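Ghada Rawashdeh
11th November

We closed out the stove task in Prandora today, our kitchen simulator. Target was 1,000 demonstrations. We kept 781.

The task is short. Reach for the knob, turn the burner off, back away. Each one is driven by a person from start to finish, and the arms follow.

Nearly 40 went out in the first pass because the operator paused too long before moving. A model trained on those learns to sit still. We saw it do that in August and lost a week.

The rest of the cuts were mostly knob contact. If the gripper clips through the knob, the episode is out, even if the burner ends up off.

Lalit Shakya rewrote the reset script so the kitchen changes every episode - counters, cabinets, what's on the stove. Before that we had 980 runs in one kitchen and the policy fell apart in the second one.
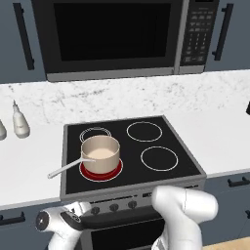
Left arm only for the knobs, for now. We tried letting operators choose and got two styles that didn't mix well in training.

Every episode also gets one line of text, typed by the operator right after the run. "Turn off the front left burner" is fine. "Turn off the stove" goes back to be redone.

Training starts tonight on the 781. Lalit wants another batch with the pan on a back burner, and I think he's right - the reach is the same but the view is very different.

Next up is the microwave door.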